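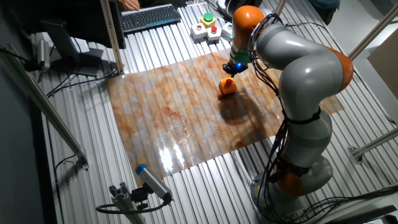 *Orange box with the red top, on the marble mat. Four push-button boxes farther back.*

Datasets > Tabletop > Cavadow Buttons

# Cavadow Buttons

May - by Ffion Maddocks

Photos of push-button boxes sitting on a table, for people who need to know where the button is. Demand was higher than my family predicted.

## What's in it

- 2338 labeled photos
- 177 more in `unsorted/`, which Bleddyn Howells has promised to sort since the first release
- two label files, `boxes.csv` and `caps.csv`

Housings are labeled `orange`, `yellow` or `white`. Caps are `red` or `green`, and the big ones get `mushroom` as well. Bleddyn wanted a separate class for yellow-orange. We talked it over for an entire lunch and he lost.

## The mat

It's printed to look like marble, in cream and orange-brown, and nobody has mistaken it for marble yet. It is shiny. Expect glare, and expect an orange housing to be harder to pick out against rust-colored veins than you'd like. I chose the mat, so complaints come to me. 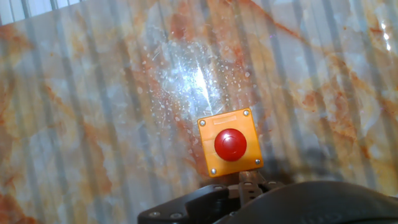

**Can I use the labels without downloading all the photos?**

Both CSV files are in `labels/` and work on their own. For something to test with, `sample/` has 300 photos and the rows that match them.

## Known problems

- Partly hidden boxes are labeled only if the cap shows.
- The `Hasard` split used to be called `Sales` - old scripts will break.
- Bleddyn spells "gray" both ways in the notes column.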